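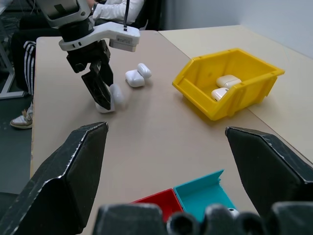

Las normas de convivencia de la célula Pliten ocupan menos páginas que la garantía y se leen bastante menos. Se aplican a cualquier tarea de recogida y depósito con dos brazos sobre mesa, que es el trabajo más habitual del equipo y el que más confianza da, quizá demasiada. Con estuches blancos de AirPods y una cubeta amarilla abierta por delante parece imposible que ocurra nada grave, y en efecto casi todo lo que ocurre es leve: un estuche con un arañazo, una cubeta desplazada, un dedo pillado. El dedo suele ser de quien había leído el manual en diagonal.

## 4. Preparación de la zona de trabajo

### 4.1 Antes de dar tensión

1. Localice la parada de emergencia. Pulse, compruebe que se enclava y gírela para soltarla. Saber que está «por ahí detrás» no cuenta como localizarla.
2. Retire de la mesa todo lo que no figure en la lista de piezas de la tarea. Las tazas de café nunca figuran.
3. Revise las caras de contacto de los dedos de ambas pinzas. Las marcas de roce en las aristas exteriores son admisibles. Una rebaba en la cara interior obliga a cambiar el dedo antes de empezar.
4. Siga con la mano el recorrido de cada cable de muñeca, de extremo a extremo. Debe quedar holgura con el brazo totalmente extendido y no debe formar lazos en los que quepa otro brazo, sea robótico o humano.
5. Si la superficie de trabajo se compone de dos mesas, bloquéelas entre sí. Una cubeta apoyada sobre la junta hereda los movimientos de las dos.

> **Nota.** El módulo de planificación Clendimo considera que las mesas son una sola superficie rígida. Es optimista por diseño y no conviene llevarle la contraria a mitad de ciclo.

### 4.2 Colocación de piezas y recipientes

1. Sitúe los recipientes de destino dentro del alcance de ambos brazos, a 200 mm como mínimo del borde de la mesa.
2. Oriente las cubetas de frente abierto de modo que la pinza entre por el lado bajo. Puede entrar por encima de la pared trasera, pero el resultado se parece más a una demolición.
3. Deje las piezas de origen en una sola capa. Se admite que dos piezas se toquen o se solapen ligeramente; el apilado requiere el perfil de agarre 2.
4. Use bandejas de color distinto para cada categoría (aceptadas, dudosas, rechazadas) y anote la correspondencia en la hoja de tarea. La memoria del turno anterior no es un soporte homologado.

**Precaución.** Las carcasas blancas y brillantes producen reflejos que el sistema de visión puede confundir con un borde. Ajuste la iluminación hasta que el indicador de contorno permanezca estable. Bajar el umbral de detección para que el indicador se calle es una falta de procedimiento, aunque funcione de maravilla hasta la hora de comer.

### 4.3 Personas cerca de la célula

1. Fije el límite de la zona de trabajo según la evaluación de riesgos de su instalación y márquelo en el suelo. La cinta adhesiva sirve mientras siga pegada.
2. Quien supervise la tarea puede hacerlo sentado, fuera del límite marcado, con la parada de emergencia al alcance de la mano y las dos piernas del mismo lado de la cinta.
3. Recójase el pelo largo, los cordones de identificación y las mangas sueltas antes de acercarse a la mesa.
4. No retire una pieza de la pinza mientras el brazo esté en pausa. La pausa es una cortesía del programa; la parada es un estado del equipo. Confundirlas genera el código 314, y también el formulario de incidente.

**Advertencia.** El modo colaborativo limita la fuerza y la velocidad. No limita la curiosidad. Antes de cualquier intervención manual, detenga el equipo y espere a que el piloto quede fijo.

### 4.4 Primer ciclo

1. Seleccione velocidad reducida y fuerza de agarre mínima.
2. Ejecute el ciclo con un solo brazo. El segundo debe permanecer con los dedos abiertos en la posición de espera definida en el programa.
3. Compruebe que la pieza no gira entre los dedos durante el traslado. Una inclinación constante es aceptable si el perfil la contempla. Si la inclinación va cambiando, aumente la fuerza un escalón y repita.
4. Active el segundo brazo y repita cuatro ciclos completos sin apartar la vista. El teléfono puede esperar.
5. Registre el resultado en el cuaderno Navickas, incluidos los fallos. Un cuaderno sin un solo fallo en todo octubre llama mucho la atención en las auditorías.

> **Nota.** Los dedos de repuesto Grirolach se suministran por parejas y se sustituyen por parejas. Guardar el dedo «bueno» de la pareja anterior en un cajón está permitido; volver a montarlo, no.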